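Inside the Towers
Workshop gallery – desktop computers

Aroha Te Moana and I look after the desktop side of the Khamphan workshop. Laptops have their own page. The towers are the bigger and heavier machines that offices hand over when they change their equipment, and most of what we do to them is cleaning, checking and swapping memory and drives. The notes come first and the pictures are at the bottom of the page.

Where they come from

The current lot came from Ferkora when it closed its drafting office. Drafting machines tend to be better built than the ones from a front counter. The cases are thick, the power supplies are decent and there is space inside to get a hand around things. They are also a lot heavier. Please use the trolley between the roller door and the benches, even for a single tower.

Every tower gets a paper tag on the back before anything else happens to it. The tag has our own number, the date in, and whether it came with a drive. We don't use the maker's service tag as our number. It is too long to read out across the room and people mix up the letters. If a tag falls off, put the machine on the bottom shelf and leave a note for Decha Ratanaporn, who keeps the intake list.

Opening up

Lay the tower down with the removable panel facing up. On most of the larger office machines the panel comes off with a lever or a latch and no screwdriver. Smaller ones have one or two thumbscrews at the back. If the panel won't lift, check for a lock. A couple of the Ferkora machines arrived locked and the keys were in an envelope taped underneath.

Pull the power lead out of the wall first, then hold the power button in for a few seconds. Leave the wrist strap clipped on. The straps are hanging on the end of the shelving and the spare leads are in the Cladum tub.

Coloured plastic inside an office case is worth looking for. Makers often use one colour for everything meant to be moved by hand, such as drive latches, card clips and the release on the power supply. If a part has no coloured latch and won't shift, it is probably held by a screw from the other side.

Dust

Do the dust before touching the parts. Most of it collects in three spots: the front intake, the fins of the processor cooler, and the inlet of the power supply. The front intake can be brushed. For the cooler, hold the fan still with a finger and use short bursts of air from the side. Take the machine out to the covered area by the back door if it is bad. One of the towers last September came from a joinery and the sawdust went everywhere, including into the kettle.

Don't open a power supply. Blow through it from outside, and if it still rattles or smells burnt, it goes in the scrap cage with tape across the socket.

Memory

Memory is the most common reason a machine goes out faster than it came in. We keep sticks in the antistatic trays, sorted by type and then by size. The trays came from Zanel and the lids are interchangeable, which has caused some mix-ups, so read the label on the side of the tray and ignore the one on the lid.

To take a stick out, push the latch at each end away from it. The stick comes up a little and can be lifted by its edges. Some boards only have a moving latch at one end, so look before pushing. To put one in, line up the notch in the stick with the key in the slot, open the latches, then press down evenly over both ends until they close. If one end sits higher than the other, take it out and start again. Pressing harder on the high end is how we cracked a slot on a perfectly good board in autumn.

The order of the slots matters. They are usually numbered on the board in small white print, and the numbers do not always run in the order you would expect. A board may have slot one at the far end from slot two. Go by the printing or by the diagram inside the side panel if it still has one. If neither can be read, look up the manual on the bench computer before fitting anything.

Workstation boards sometimes have a processor number in the slot label as well. That comes from models built to take more than one processor, where each has its own bank of memory. The same style of label can turn up on a machine with a single socket, so the label alone doesn't mean a second processor is missing.

Check the type too. A lot of the heavier workstations want registered memory and won't start with the ordinary sort, even though the stick fits the slot. Aroha has written the difference on the whiteboard. The short version is to compare the label on the new stick with the label on the one that came out.

Processor and cooler

We leave the cooler on unless the machine is overheating or the processor is being changed. When it does come off, undo the screws a few turns each in a diagonal pattern. Old paste can hold the cooler down firmly. Twist it gently side to side. Pulling straight up can bring the processor with it on some older sockets, and on others it can bend the bracket.

Clean the old paste off with alcohol and a lint-free cloth. New paste is in the drawer with the small drivers. Put the cap back on.

If a socket is bare, it should have a cover over it. The contacts underneath are very fine and one bent contact can stop the whole machine. Spare covers are in the jam jar. They don't all fit, so try a few – don't force one.

Drives

Any drive that comes out is written on the tag and put in the locked cabinet the same day. Wiping is done on Sunday when the bench is free. A machine does not go onto the finished shelf with its original drive unless the wipe report is folded inside the case.

The sliding drive carriers belong with their towers. They look the same from one model to the next and are slightly different widths. If you find a loose one, leave it on the intake desk.

Testing and finishing

Start with one stick of memory, a screen and a keyboard. If it gets to the setup screen, go on and fit the rest. If it beeps or flashes, write the pattern down before switching off. People often remember the wrong number of beeps.

Let the memory test run the whole way through. On a machine with a lot of memory that can take most of a day, so put a note on it saying when it was started and don't borrow its power lead.

Before the panel goes back on, check the cables are clear of the fans. The bundle for the drives is the usual culprit. Tuck it back where it came from and use a reusable tie if there isn't a clip.

This year's parts budget is $600 and most of it will go on memory and small drives. If a tower needs more than a stick or two and a drive, ask first. We would sooner use it for parts and get two others going.

Tower 47

Tag number 47 has been on the undecided list for a while. It has a good case and no drive, and the only thing recorded against it is that it was slow to start. Decha would like it as a spare machine for the intake desk. Aroha thinks it should go to the high school with the rest. Either is fine with me, but could whoever took its side panel please bring it back.

Pictures

A Dell desktop tower, opened up. 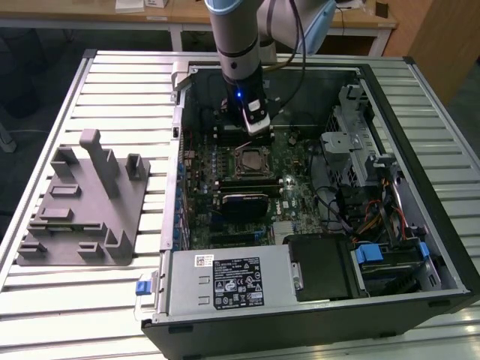

Laid on its side on the slatted table. The drive cage is on the right and the power supply runs along the bottom, with its blue release latch at the left end.

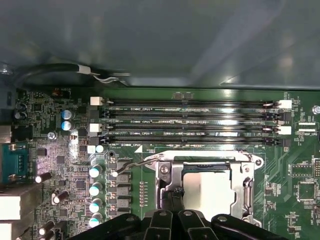

In the closer picture, the second one, all four memory slots are empty. The printing between them includes DIMM2_CPU1 and DIMM1_CPU1. The processor socket is below the slots.

Can I put one 8 GB stick in next to smaller ones?

In most machines it will work, provided all the sticks are the same type. The memory usually runs at the speed of the slowest stick, and part of it may run a bit slower where the sizes don't match up. Matched pairs are better if we have them in the tray. Don't mix registered and ordinary sticks in the same machine, and run the memory test again after any change.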